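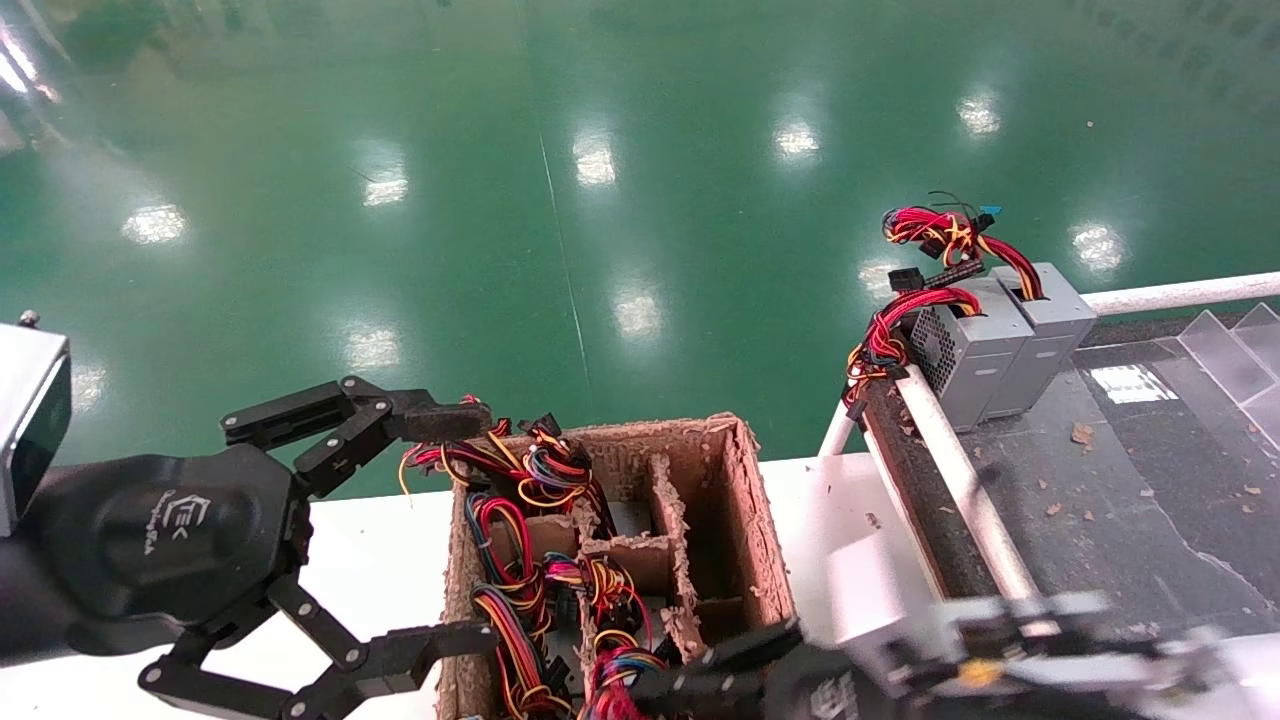
Power supplies, and the cables that came with them

I've been putting off the old computer parts since we moved to Erkstead, and in December I finally ran out of excuses (and shelf space!). Power supplies are the worst of it. The metal boxes themselves are easy enough, they stand up side by side and behave. It's the wires. Red, yellow, orange, blue, black, all knotted into each other with those black plastic connectors catching on everything you try to pull free.

My answer is a brown cardboard box with partitions inside, the rough molded-pulp sort. You can pick them up at the Mercado for 90 cents if you get there before lunch. I stuff the bundles in on one side and try to keep a compartment or two free for whatever surfaces next, because something always does. I used to coil each bundle properly and tie it with string, and I gave that up after 16 of them and a very sore thumb. Now they go in tangled, and if a few hang over the rim I let them.

One thing I would still like to sort out is the crumbs. Little brown flakes get everywhere, and I keep a soft brush handy for the end of the evening. The monitor leads are next, and I haven't even opened that drawer yet.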